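I almost skipped the Elley building. My feet were done by then, the line for the free coffee was long, and the sign on the door just said "Clegg Lab, upstairs." So glad I went up!

The open day at Eltow has been on my list since March, when my cousin told me you can wander into the research floors and people will talk to you for as long as you like. She was right. I spent most of an hour with Hinata Kinoshita, a grad student who has been teaching a pair of robot arms to tidy up a table, and I came away with three pages of notes I can barely read.

The method goes like this. A person steers the arms through a job, over and over, and the computer saves what the camera saw along with how every joint moved. Then a program learns to guess the next little stretch of motion from the picture. They have 1,671 of these recordings now (Hinata did a lot of them herself, and rubbed her wrist when she told me so).

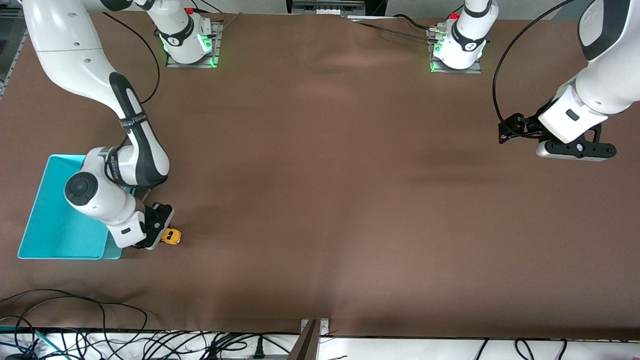

The two-arm table at the Clegg Lab, with the teal bin over on the left.

What she was excited about was what happens when you throw recordings out. Her labmate Ilari Saarinen wrote a filter called Irnard that scores each one for hesitation, all the places where the person steering stopped to think, and drops the worst. Trained on everything, the arms got 21 tries out of 60 right. Trained on the filtered set they got a good deal further, but she wouldn't give me the number until the paper is out. I tried twice!

I asked if slow recordings were always bad ones. Ilari said no, and this was my favorite part: some pauses are useful, like when you line up the fingers before closing them, and the first version of the filter cut those too. The arms got faster and started missing things. He had to go back and teach it to leave the pauses right before a grasp alone.

Parking is behind the library, and bring your own water.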